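Solberg G2 Parallel Gripper

Two-finger electric gripper with simulation model and open day programme

Overview

The Solberg G2 is an electric two-finger gripper for light handling work on benches, tables and short conveyors. It is supplied by Zallex with a mounting flange, a 2 m cable and a licence for the matching simulation model. The model runs in Sasia, our planning software, and uses the same command set as the hardware. A program written against the model can be loaded to the controller without changes to the motion calls.

Main data

Fingers: 2, parallel, replaceable
Rated payload: 6 kg
Supply: 24 V DC
Control rate of the simulation model: 333 Hz
Housing finish: black
Finger finish: grey
Order code, gripper with licence: G2-29
Order code, licence only: G2-29S

Simulation model

The model includes the housing, both fingers and the contact surfaces at the fingertips. Friction can be set per finger. The default values suit wood, card and most rigid plastics. Soft goods need their own values, and a short guide to measuring them is included with the licence.

Room scenes are supplied as separate files. The set used at open days is a furnished interior with a large table, and the gripper is normally started above the tabletop with the fingers apart. Visitors may load their own scene if it is sent to us in advance in one of the formats listed in the manual.
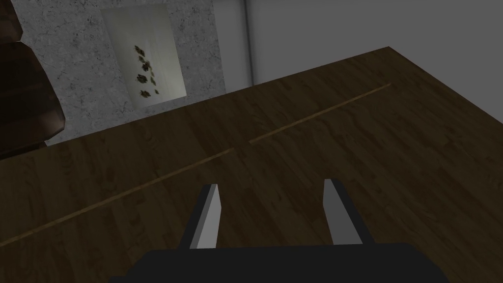 G2 model in the table scene, fingers open, view from the gripper towards the far edge of the tabletop.

The viewpoint can be fixed to the gripper or to the room. Gripper view is the better choice for checking approach angle. Room view is needed for checking clearance behind the housing. Both can be recorded during a run and exported with the joint log.

Open day

The next open day is on Thu 20 May at the Zallex workshop. Doors open in the morning and the last demonstration starts after lunch. Places are limited to 29 and must be booked through the sales office. Parking is at the rear of the building.

Temitope Igwe will run the simulation session, which covers scene loading, approach planning and finger settings. Sumeya Woldegiorgis will then transfer a program to a G2 on the bench and go through the controller menus. Each session takes one hour. Questions on payload and special fingers should go to Chukwuemeka Bassey, who will be at the parts counter all day.

Visitors who attended in January should note that the software has been updated. Scenes saved in the earlier version will open, but friction values have to be entered again. Boris, the older control add-on, is no longer supported and will not be shown.

Bench rules

Safety glasses are lent at the door. Loose sleeves and lanyards must be removed before entering the bench area. Visitors do not operate the hardware; the simulation stations are open to everyone.

Delivery and support

Grippers are built to order. Licences are sent by email on receipt of payment. Support is included for the first year and covers the gripper, the controller and the simulation model. Custom scenes are quoted separately.

Spare fingers are sold in pairs. Mixed pairs are not supplied, and the controller must be recalibrated after any change of fingers.

Sales and bookings: Flurina Gisler
Technical support: Folasade Oyelaran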